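The Sorting Bet

Seventeen weeks at Gallard and Triin Juška still hadn't won a single argument with Siiri. Not about the heating. Not about lunch. Certainly not about the arms.

"They can't do it," Siiri Ozoliņš said. Coat on, scarf on, February coming in under the door. "A kid's chore. Put your crayons away. You've had them on it since breakfast."

"Since ten."

"Since ten, then."

Triin didn't look up. Typing. The bet was simple and it was stupid, and she'd made it in the kitchen in front of people. Crayons first, then screws. Each thing in the right basket, no hands, no help, by six in the evening. If the arms managed it, Siiri would sign the letter to Mockus and the factory at Esovthorpe would get its trial. If not, Triin would drive out there herself and tell Rūta Mägi no.

Rūta Mägi did not take no well. She ran the floor at Esovthorpe, 449 people on three shifts, and she'd told Triin on the phone that she lost good workers every month to the sorting bench. Nobody wanted it. Screws, pins, rods, all day, under a lamp. Her own mother had done it. Bad wrists at forty.

"My mother would of kissed a robot," Rūta had said, "if it picked up one screw."

So. Crayons.

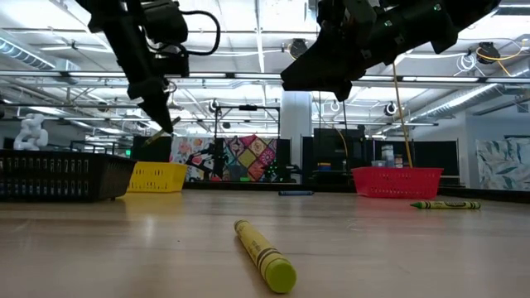
"Which one's it going for?" Siiri said. She had sat down. Triin noticed this and said nothing.

"Blue."

"Blue's the far one. Why not the big one, it's right there."

"Ask it."

They watched. The arm thought about it, or did whatever it does that takes so long and looks like thinking. Siiri unwound the scarf. She had raised two boys and a nephew in a flat over a bakery, and she claimed she had picked up every crayon made in the northern hemisphere, most of them with her feet.

"Come on," she said, quietly. Not to Triin.

The tip went down. Closed. Came up with nothing. Went down again, a hair to the left, and this time the blue came with it. Up, across, a wobble that made both women lean. In.

Siiri let out a breath. "Four year old does that faster."

"Four year old does it once and then wants juice."

"True."

The green went in on the second try. The fat one rolled. It rolled a long way, and the arm followed it like an old man after a hat, and Siiri laughed so hard she had to put her tea down. But it got it. Twenty to three. Crayons done.

Siriporn Srithong came by with the screws in a paper bag and an opinion. She had wired half of the place and trusted none of it. "Crayons are fat," she said. "Crayons forgive. These are thin and they shine. It'll grab the shine and miss the screw." She tipped some out onto the wood, they skittered. "Clarnus tried this two years back. 2,000 hours. You know what they have now? A very nice table."

"Thank you Siriporn."

"I'm just saying."

Triin ran it anyway. Three o'clock. Half past. A screw, lifted, held, dropped. Lifted. In. A rod that the arm pushed along the table for a full minute, like somebody trying to get a coin off a wet bar. Siriporn went away and came back with a chair. Then Sarmīte Butkienė from accounts, who had no reason to be there at all, stood behind them eating an orange.

"Could it do my dishes?" Sarmīte said.

"No," said all three.

"Laundry?"

"It can do laundry if you've got a week," said Siriporn. "And one sock."

Five o'clock, dark out. Most of it was in the bins by then. Most. Triin had stopped typing because there was nothing left to type, it would go or it wouldn't. She thought about Rūta's mother, whom she had never met. The lamp. The wrists. She thought about how badly she wanted a machine to pick up a screw, and how odd that would sound if she said it to anyone outside teh building.

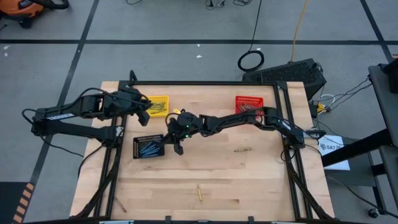

Six O'Clock

Siiri's phone buzzed on her knee. She'd set an alarm, of course she had.

The arms hadn't finished. It wasn't close, if you were strict, and Siiri was strict about everything, she ironed tea towels. Triin stood up. Reached for her own coat. Esovthorpe was two hours in the snow and she would rather do it tonight.

"Where are you going?" Siiri said.

"To tell Rūta."

"Sit down. It's got one."

It did have one. Crooked, held by the wrong end, halfway across the table.

"It's past six," Triin said.

"My clock's fast," said Siiri, and turned the phone over on its face. "Where's this letter?"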